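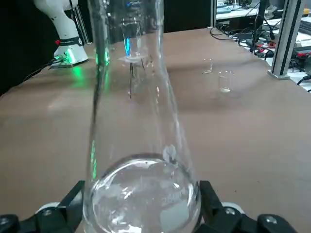

3 min read

Tuesday, August 11, 2020

So the Gudcombe build finally has two arms on one table, and I've spent most of my evenings at the shop teaching them to handle glass. (Cheap glass. I'm not crazy!) Si-woo Gil did the wiring with me back in February, when we only had the one arm and a lot of confidence.

Glass is a pain. It's slick, it's see-through, and squeezing harder is a terrible plan. I ended up dropping the grip force in little steps until a flask would stay put without me wincing.
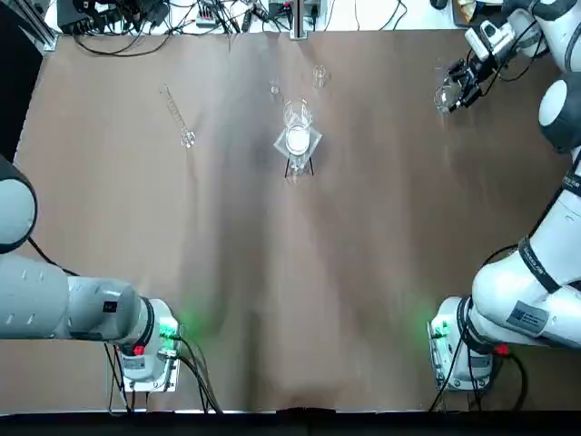 My other headache was reach. Both bases are bolted down near the same edge, so anything at the far end means stretching an arm nearly straight, and it gets twitchy out there — I slowed the whole far zone down and it's much happier.

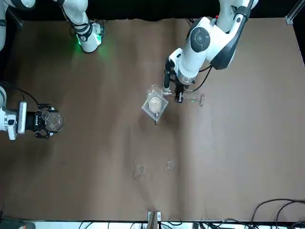 Getting two arms to share

Each arm used to run its own script, which was fine until they both wanted the beaker. Now there's one script, named Wolow, and an arm has to ask before it moves into the middle. It took me 19 tries to get the waiting right.
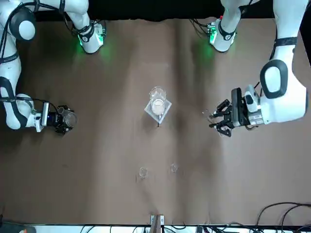
I still want softer pads on the fingers, and the cables need real clips before one of them snags. Si-woo wants to start on pouring next week. I want to fix the cables first, so we'll see who gets to the shop earlier.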